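Budgeting for a gripper cell

A gripper cell budget is the plan a workshop draws up before it buys a robot arm, its fingers, the work surface and the odd things the arm will practise on. Most people begin with the price of the arm, which is quite natural, but the smaller lines add up faster than you might think! In the Jeren workshop's plan, drawn up by Zyanya Aguirre, spare fingers and practice pieces came to 906 pounds over 12 months.

Soft, springy pieces such as coiled tubing deserve a line of their own, and so does a good plain surface to lay them on.
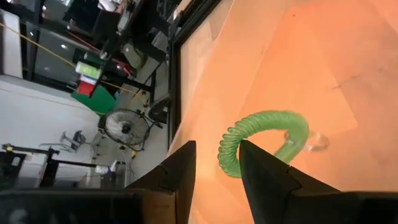
Spares and upkeep

Fingers are commonly bought in pairs, and Jeren keeps 3 pairs on the shelf (a fourth was put off until May).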